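Washing a basketball jersey with printed numbers – will the lettering survive?

Asked by larwood_lane in Laundry and Clothing Care
1,138 views, 2 answers

My son has a red basketball jersey with black letters and numbers, edged in white. It's second-hand and there is no care label left in it, only the stub where somebody cut it out. He wears it most weeks and it now needs a proper wash. I have a Berkero front loader and normally do everything at 40 with ordinary powder. Two things I'd like to know. Is 40 too hot for the printing? And can it go in with his other sports stuff, which is mostly white and grey? I don't want to turn a load of socks pink before Friday.

Answer 1

Cold wash, inside out, on its own. Never had a problem. Don't tumble dry.

Answer 2, from Orest Yurchenko

40 probably won't ruin it in one go, but I would drop to 30 and keep it there. Heat is what lifts the print, and once an edge has come up you can't press it back down properly. Turn it inside out so the numbers don't rub on the drum or on zips.

Keep it away from the whites for the first few washes. To check for dye, wet a hidden bit of the hem and press a white cloth on it. If the cloth stays clean it can go in with greys, and I still wouldn't risk socks.

Use liquid, not much of it, and no fabric softener. I use the Van Rooij one for colours but any will do. Set the spin low if your machine lets you.

Ours is a red one too, number 23, and it goes in the basket by the sofa with no folding at all. 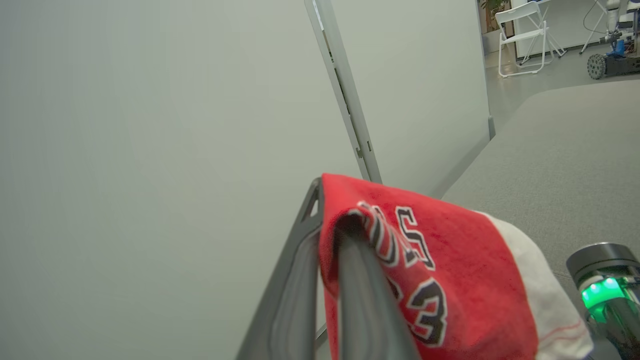
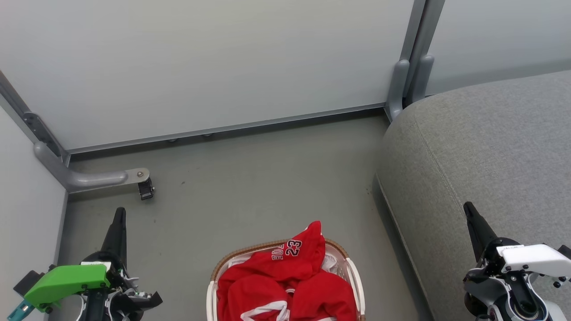 Don't leave it sitting in a basket damp though – that's how you get the smell that won't shift. Dry it on a hanger or flat, away from the radiator. If you have to iron it, do it from the inside on the lowest setting with a tea towel over the print.

If it already smells, soak it for 15 minutes in cool water with a splash of white vinegar, then rinse and wash as normal.

Comment from larwood_lane

Thanks both. Did the cloth test and it came away slightly pink, so it's going in by itself at 30.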